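Print this page | E-mail this page

Where the Lunch Hour Goes: Wait Times in a Student Cafeteria
Facundo Quiroga, final report, 1/27/18

Our group wanted to know how long students at the Gallardo campus wait for lunch and if a second pay station would help. We timed 2,326 students from the end of the line to the register. Data came from two counters, the hot food counter and the sandwich counter.

The median wait at the hot counter was nine minutes. At the sandwich counter it was four. Most of the delay came after students had their food, while they stood waiting to pay.

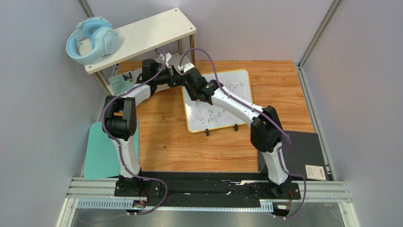 Why did the sandwich line move faster? Most sandwiches were wrapped before noon, so students picked one up and went straight to pay.

We also handed out a short survey and got 37 forms back. Most people said they would eat later if the hot food stayed out until two. A few skip lunch on lab days. The survey was small and we did not use it for the main results.

We recommend a second register at the hot counter from 11:30 to 1:00. We did not look at staffing costs.

This site uses cookies. By continuing you accept our cookie policy. OK

Comments (3)

Darlene Sawatzky: Did you time people who brought their own lunch and only bought a drink?

F. Quiroga: They are in the total. We did not separate them.

idov_b: The salad bar line is worse than both.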